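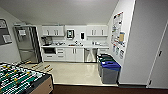 Zurkik vs. the Kitchen Floor
Posted December 25, 2020

Zurkik is our delivery robot. In June it was supposed to carry cups from the Plondasstead kitchenette to the front desk, a job that has defeated many interns. It logged 991 clean runs. Then came the tile.

Office kitchenette, Plondasstead. The carpet is dark, the tile is pale and very shiny, and Zurkik's floor sensor took the reflected ceiling lights for a hole. It stopped dead at the threshold strip, announced "cliff detected," and refused to come in for coffee.

Ebise Alemneh lowered the cliff sensitivity so it would cross. It crossed! The same setting was also in charge of the stairs down to the lobby. Zurkik took 8 of them before the stop button meant anything. No one was below, thank goodness, and the cups were paper.

Fixes so far: the old sensitivity is back, the stairs are a keep-out zone on the map, and any change to a safety setting now needs 2 signatures. Zurkik still won't set a wheel on the tile. Bring your own cup.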